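How I Made a Plank Top for My Pegboard Workbench

Posted 5/19/18 in Workbench & Small Projects

I've had a perforated blue base on my bench for ages, and I love it for bolting things down, but try setting anything small on it! Screws drop through, blocks rock on the edges of the holes, and a pencil finds its way into the same hole every single time. What I wanted was a flat wooden surface that sits right on top, big enough to be useful and still small enough that I could get at the holes around it. So I made one out of planks, and it went well enough that I made a second for my sister's kid, who mostly uses it for building blocks.

You don't need a fancy shop for this. I did the whole thing in half a garage with the car pushed out onto the driveway.

What I used

Three planks of pale hardwood, planed on both faces
Wood glue (I had an open bottle of Casska and it was fine)
Two long bar clamps and a couple of short ones
Sandpaper, a coarse one and a fine one, plus a sanding block
A clear finish that dries matte
A card scraper, if you own one
Paper towels, more than you think

I bought my planks at Ledesma, the lumber place out past the old feed store, where they'll let you dig through the offcut bin if you ask nicely. Go for the lightest boards you can find with some movement in the grain. Mine looked plain as milk when they were dry and dusty, and then the finish went on and all this soft wavy figure came up. I stood there grinning at it like a fool.

Picking the order of the planks

Lay them side by side on something flat and shuffle them. Flip them, turn them end for end, swap the middle one out. I spent an entire cup of coffee on this part and I'd do it again. You want the colors to drift from one board to the next without a hard jump at the seam. When you like it, draw a big pencil triangle across all the boards so you can put them back the same way once there's glue everywhere.

Check the edges while you're at it. Push two boards together and hold them up to a window. If light comes through, take a few strokes off with a hand plane and look again. My first joint took me 6 tries - I kept tipping the plane without noticing.

Gluing up

Run a bead of glue down one edge, spread it with your finger, and rub the boards together until they start to grab. Then do the next joint. Put wax paper under the seams or you'll be gluing your board to your bench (ask me how I learned that one). Snug up the clamps a little at a time, going back and forth between them, and lay a short clamp across each end with a scrap on top and bottom to keep the planks level with each other.

Leave it overnight. I know the bottle gives you a shorter time. Leave it anyway.

In the morning, scrape off the dried beads and saw the ends square. I cut mine so there was a strip of blue left showing on the left and right and along the front, and I'm so glad I did, as that's where the bolts go.

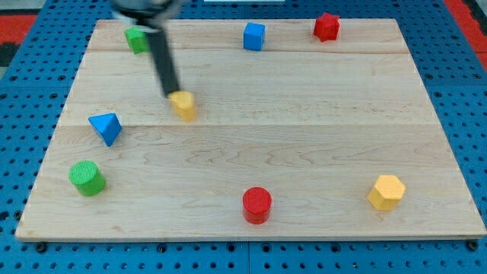
Plank top on the blue base, with the seams running across and blocks out on the wood.

Sanding and finishing

Start coarse and go with the grain the whole way. Run your palm over the seams with your eyes closed, you'll feel a ridge long before you can see it. Once it's smooth, switch to the fine paper and go over everything again, then knock the sharp corners off with a couple of light passes. I left the front edge pretty crisp because I like the look, but if small hands will be grabbing it, round it more.

Wipe off all the dust and put on a thin coat of finish. I used a can of Skutau clear matte I had left over from a bookshelf. Do the underside too, the same number of coats as the top, or the board can cup on you. Mine got 3 coats with a light sanding in between. A shiny finish would look nice, but with a lamp over the bench it throws glare right in your eyes.

Keeping it in place

A board this size has enough weight to stay put for most jobs. If yours wanders, stick a few dots of rubber shelf liner on the bottom. I've also seen people run screws up through the holes from underneath, and that would be solid, but I like being able to lift mine off.

Looking after it

Bright blocks are fine on it. Paint, not so much! Wet cups leave rings if you forget them, so I keep an old Bomport catalog on the bench as a coaster. Every November I give the top a light rub with the fine paper and one fresh coat, and it comes back looking new.

If you try this with darker wood, leave a comment, I'd love to know how it looks against the blue. I've got two walnut offcuts in the garage and I keep eyeing them.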